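We use cookies to remember your settings. By continuing to read you accept our cookie policy. Accept | Manage

The Winter Fruit of Sketley

In January the road to Sketley is narrow and gray, and the orchards on both sides look dead. They are only sleeping. The fruit itself is not on the trees anymore. It went indoors in October, into cellars, attics and spare bedrooms, and there it will continue to change until spring.

I came to live in this valley as an adult, from a country where we buy fruit in the week when we want to eat it. So it was new for me that a pear can be picked hard in fall and become good only after the holidays. My neighbors found my surprise very funny. For them a pear has two birthdays, one on the branch and one on the shelf. 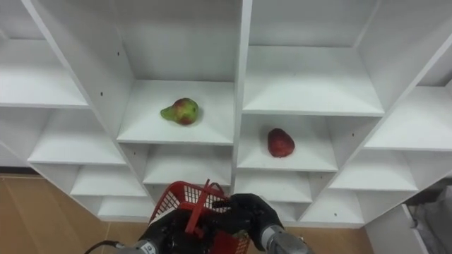
A yellow-green pear with a red blush, on a white shelf.

The pear that people keep here is called the Rasska. It is not a pretty variety when it is young. The skin is thick and the flesh has almost no smell, and if you bite it in November you will be sorry. Some growers say that it came over the hills with railroad workers, and others say it was always here. The parish book at Bromis mentions a "hard keeping pear" but gives no name, so both sides continue to argue.

What is certain is that the Rasska needs cold, and then it needs a little warmth. Most families leave it in the coldest room of the house for the first months. After that they bring a few fruits at a time into the kitchen or the bedroom, and they press near the stem with the thumb every morning. When the neck gives a little, it is time. One day later may be too late.

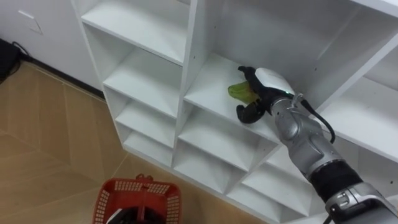

Why the neighbors must not touch

Every keeper I visited repeated the same rule to me: give each fruit its own space. Where two pears touch, the skin becomes damp, and the brown spot begins exactly there. In the old houses they used slatted trays with straw. Today people use what they have, such as egg trays, drawers or bookcases.

About apples the opinions are divided. An apple gives off a gas, ethylene, which makes the fruit near it ripen faster. The strict keepers put apples in another building. The impatient ones bring one apple close to the pears on purpose, when guests are coming and the Rasska is still like wood. 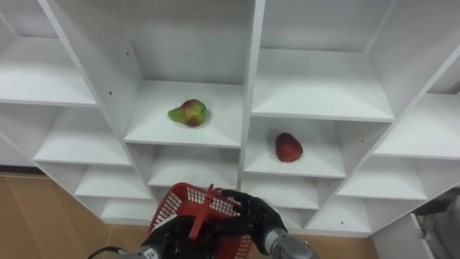
Pear above, apple below, both on open shelves.

I tried both ways last winter. My pears without an apple were better, but I ate them in March, and by then I was already tired of waiting. The ones with an apple were sweet and a little flat in taste. I would do it again for a cake and not for eating with cheese.
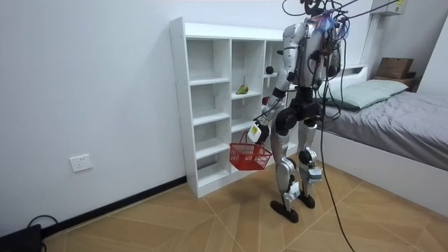 A market in the cold month

The Bromis pear market is held when other markets are closed. It starts at 6 in the morning, in the dark, and the best fruit is gone before breakfast. This year 643 crates were sold, against 395 the winter before, when a late frost took most of the flowers.

The buyers come from the restaurants in Hailu and they do not talk much. They smell the stem end, they put the fruit back, they go to the next table. I bought three pears from a woman who asked me on which evening I wanted to eat them. I told her, and she chose them one by one from different crates. The first was ready the same night. The last one is still on my windowsill, and the neck is hard.

Do you enjoy our stories from the valleys? Sign up for the monthly newsletter. You can unsubscribe at any time.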